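How to take care of football boots, balls and kit at home

I wash the football clothes of three players in my house, and I repeat here the tips which I use every week of the season. In our town, Diltthorpe, the pitch is heavy clay and in April it is still very wet, so the most of my advice is about mud.

Boots after the match

Knock the soles together outside the door when you arrive home. Do not leave the boots in the bag until the next day, they will smell and the leather becomes hard. If the mud is already dry, use an old toothbrush for the spaces between the studs and a butter knife for the thick parts, but only on the sole and never on the upper.

Wash the upper with a cloth and lukewarm water. A little dish soap is enough. I have tried the washing machine two times, and both times the glue opened at the toe.

Take out the insoles and the laces. Put newspaper inside the boots, change it after one hour, and change it again before you go to bed. Keep them away from the radiator. A boot that dries too fast gets small cracks where the foot bends, and for these cracks I do not know any good repair.

Studs that you can unscrew

Put one drop of cooking oil on the thread at the start of the season. Tighten the studs by hand first and finish with the key. If one stud is stuck, leave the boot for ten minutes with the sole in warm water and try again. I keep the spare studs in an empty jam jar with the key inside, because before we had to buy a new key every winter.

The ball

Look at the pressure before each training, a ball loses air also when it is resting in the cupboard. Wet the needle before you push it in the valve. With a dry needle the valve can be damaged, and then the ball will never stay hard. For the long summer pause, let out some of the air and keep the ball inside the house.

Shirts and socks

Turn the shirts inside out, so that the numbers on the back do not rub. Wash them cold and do not use softener, it closes the fabric and the player feels more hot. Grass stains need white vinegar and water, half and half, for thirty minutes before the wash. For clay it is different: let it dry completely, brush it, and only then put water.

Socks I wash in a net bag with the shin guard sleeves. In this way I have lost only one sock this season. It was from the left foot of my youngest son and he still asks for it.

Goalkeeper gloves

Rinse the palms in the sink with lukewarm water and press them softly, without twisting. Dry them flat, in the shade. When they are dry, do not store them palm against palm, the foam will stick and you can pull pieces out of it. Before the match make the palms a little wet again, the grip is much better.

Where to keep everything

One hook for each player, at the height of the player, and one low box for boots. Write the name on the hook. My children did not respect the first system, with shelves, but the hooks they use.

Doaa Lamrani
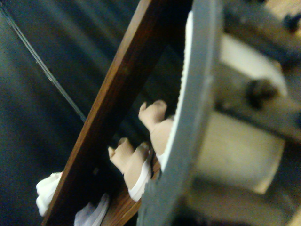 More tips in this section

How to remove the smell from a sports bag
Repairing a small hole in a goal net
Washing training bibs for the whole team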